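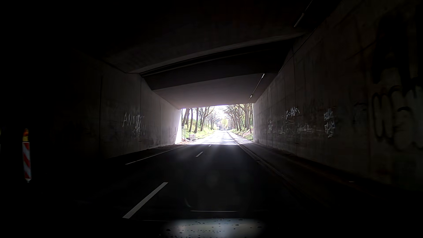 June
Miłosz Wysocka and Henryk Szewczyk

Search this journal
All fields Title Author Go

4. Shade, light and the road edge

4.1 The underpass

Drivers on the Pirno to Cakanville road pass from daylight into shade and back again many times in a short distance, and the underpass is the strongest of these changes. In the interviews it was also the place that drivers brought up without being asked. Their remarks were mostly about the walls. Several said that they steered by the wall on the way in and by the bright opening once they were inside, and that they could not remember looking at the road surface at all. The light in Figure 3 goes some way to explain this. The concrete near the viewer is almost black, while the left wall grows paler towards the exit and is nearly white at its end. The upright joints between the panels show against it, as does the scratchy graffiti between two of them, which appears to begin with the letters ANTI. A driver coming through has something to judge distance by on that side, even though none of it was put there for the purpose.

Four of our interviewees mentioned the graffiti by themselves. One, a delivery driver who uses the road before dawn and again in the afternoon, said she knew she was "nearly out" when she had gone past it. We did not set out to study this sort of landmark and the interview guide had no question on it. It was added to the coding sheet after the first round, under the heading "wall features", together with stains, drain covers and changes in the concrete.

The light fittings in the underpass run along the right side of the ceiling, and the figure shows three of them. Drivers disagreed about their worth. Those who mostly travel at night called them good or good enough. Those who travel by day seldom noticed them, and two said they had not known there were any. This fits the common finding that lighting in a short underpass matters least when the sun is high, as the eye is already drawn to the far opening. It does not mean the fittings could be taken out, and none of our drivers suggested it.

4.2 The wooded stretch

The underpass takes up very little of the route. Most of the 7 km is open road with trees close on one or both sides, and it is on this part that the greater share of complaints about markings was made. Of the 1316 comments that were coded by place, those for the wooded stretch dealt mainly with losing sight of the edge line, being dazzled between patches of shade, and not seeing side entrances until late. The wording of the comments varied a good deal. We kept the drivers' own terms as far as possible and only joined two groups where both coders agreed.

Figure 4. The wooded stretch in daylight, with centre line, edge lines and a side entrance on the left.

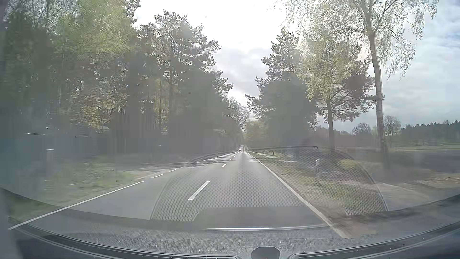 Side entrances are a weak point on roads of this type because the edge line has to change where traffic may cross it. Some authorities stop the line altogether and others break it into dashes. The second practice can be followed in Figure 4, where the solid line on the left gives way to two short white dashes at a pale side entrance, the nearer dash longer than the farther one. On the right the edge line carries on without a break and narrows steadily into the distance. Drivers who spoke about the left side often described it as "untidy" or "patchy", and the word "gap" came up in many of the comments even where dashes had been laid. From a moving car a pair of short marks may not be read as part of the same line, particularly when the driver's attention is on the lane ahead.

The shadows are a separate matter. Tree shadows lying across a lane break up the surface into dark and bright strips, and the strips can be stronger to the eye than the paint. In the figure they fall across the left lane in the middle distance, with sunlit strips between them. The centre-line dash closest to the viewer is large and plain, but the third and fourth are tiny marks close to the shaded part of the road. Drivers asked to say how far ahead they could follow the centre line nearly always stopped at the start of the shade – this was so for both new and experienced drivers.

One further point concerns oncoming traffic. A dark car far off in a shaded corridor is easily taken for part of the shadow. Eleven drivers raised this, all of them in connection with overtaking. Most had a habit of waiting until they were clear of the trees, and some put on their headlights through the wooded stretch at all hours.

4.3 Marking materials

The stretch was last marked with Jenilico, a standard white road paint, on top of an older layer. We compared the drivers' ratings with the Schwerdtfeger visibility scores taken by the roads office for the same stretch. The two agreed well in open sun and poorly in shade. The scores are taken close to the surface under a set lamp, so they say how bright the paint is but little about how it looks from a driver's seat against a background of leaf shadow.

The scores for the underpass could not be used in the same way. Readings there were taken at night with the lane closed, and the drivers' comments were nearly all about daytime. We give both in the appendix but have not tried to join them.

4.4 Limits of this part of the work

Comments were gathered in spring, when some of the trees along the road were in leaf and others still mostly bare. In full summer the shade would be deeper and more even, and the strips of sun fewer. A second round in winter was planned and dropped for lack of money. The sample also leans towards people who know the road well. Of the 2000 forms sent out, more came back from households at the Cakanville end, where the route is the usual way to work – visitors are hardly represented.

Wysocka coded the wooded stretch and Szewczyk the underpass, and each then checked a part of the other's sheets. Where they differed, the comment was read again in full. Most of the differences were about place: a driver who wrote "just after the bridge" might mean the last of the underpass or the first of the trees, and such comments were put under the wooded stretch unless walls or lights were named.

Related items
Side entrances and broken edge lines on two-lane roads
What drivers remember of short underpasses
Leaf shade and the reading of centre lines
Night readings on the Pirno road: a note on method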